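クロンドラ室内選手権、走幅跳の助走路を更新　11月開催

2023年6月17日

クロンドラ室内陸上選手権の運営事務局は、11月に行う今季大会の競技要項を公表した。主な変更点は、走幅跳と三段跳で共用する助走路の表層材の交換と、決勝の試技順の見直しである。会場は前回と同じハラハップ体育館で、観客席は420席を設ける。

出場申込は男女合わせて114人を上限とし、超過した場合は今季の公認記録の上位から受け付ける。女子走幅跳の予選は17人で行い、上位8人が決勝に進む。決勝は3回目の試技を終えた時点で順位の逆順に並べ替える。前回は最後まで当初の試技順を維持していた。

助走路は既存の表層を撤去し、約5日間の工期で新しい合成ゴム系の材料を敷設する。施工はサーポートが担当する。踏切板の位置に変更はない。反発特性が変わるため、事務局は大会前日に公式練習の枠を設け、各選手に助走距離の再確認を求めている。

前回2位のフィトリアニ・パサリブ（ラトリー）は、新しい表層に合わせて助走を2歩延ばす方針を示した。「最後の4歩のリズムは変えない。出だしの加速区間だけを調整する」と話している。

助走の開始位置を示すマーカーは、1人につき2個まで助走路の外側に置くことができる。チョークなど跡の残るものは使用できない。主催者が用意するマーカーのほか、粘着テープの持ち込みも認められ、写真で牛乳パックの右にあるベージュ系のマスキングテープと同種のものであれば使用可能となる。貼付したテープは、各自の最終試技後に選手本人がはがす。申込の受付方法は、各所属団体を通じて別途通知される。
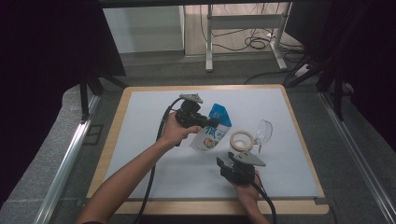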